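Intro to Manipulation, Handout 5: Picking Things Up Badly
Elango Kotian, Preston lab section

Read this before you come to lab. I can tell when you haven't, and so can the arm.

Team Saver and Team Markalus share the table this term. Both teams work from the same object list, and both believe the other has the easier half. 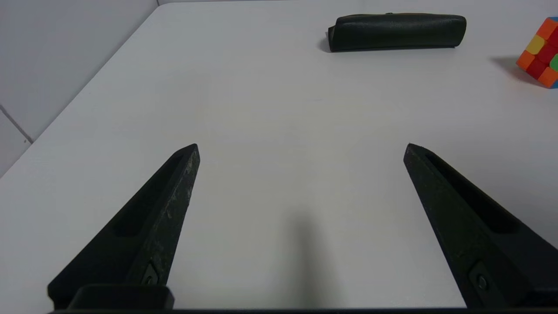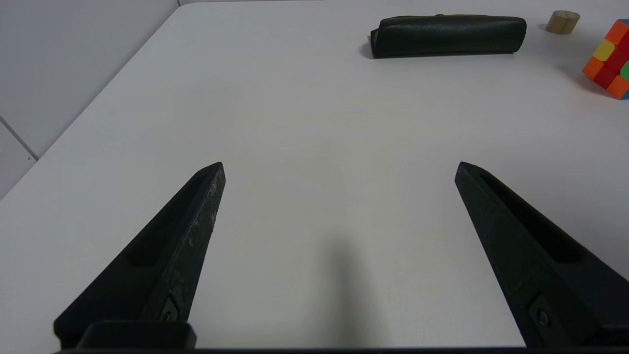
Open fingers in the first two, wide view of the table in the third.
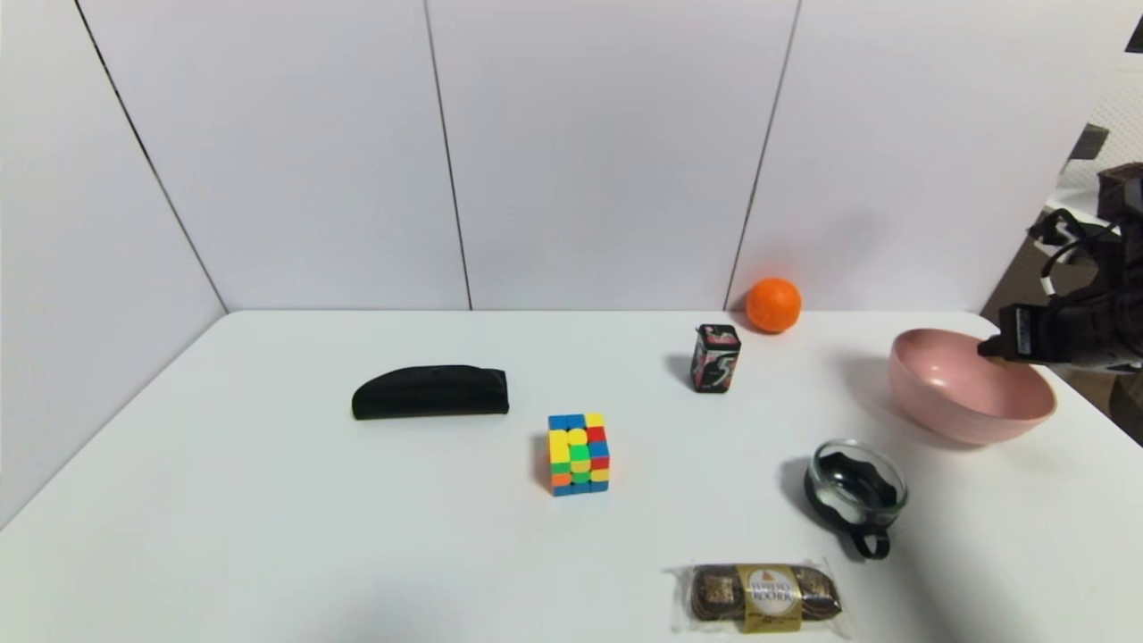

Your assignment is to write a grasp plan for five objects and defend it on paper before you touch the controller. A grasp plan names the approach direction, the finger opening, the contact points and what you will do when it goes wrong. Start with the puzzle cube, which has flat sides and forgives nearly everything. The soft case is harder, and "squeeze it" is not a contact point. For the pink bowl, decide early whether you are going for the rim or the outside wall, because last May a team changed its mind at 400 lines of code and never fully recovered. Chocolates are graded on the condition of the wrapper. They are not graded on flavor.

Rules for the log:

Each object gets 16 attempts. Write down all of them, including the ones you would like to forget.

"Slipped" is a result. "Robot was being weird" is a mood.

Keep the log under 600 words. Last year's longest entry was an apology.

Plans are due February 14, 2025, so make your dinner reservations accordingly. The section is worth 49 points. The missing fiftieth was lost in a spreadsheet and I have stopped looking for it.

Search this site
Enter keywords Go

Recent handouts
Handout 4: Finger Opening and Other Regrets
Handout 3: Where Is the Table?
Handout 2: Reading the Carnegie Worksheet
Lab Safety, Revised Again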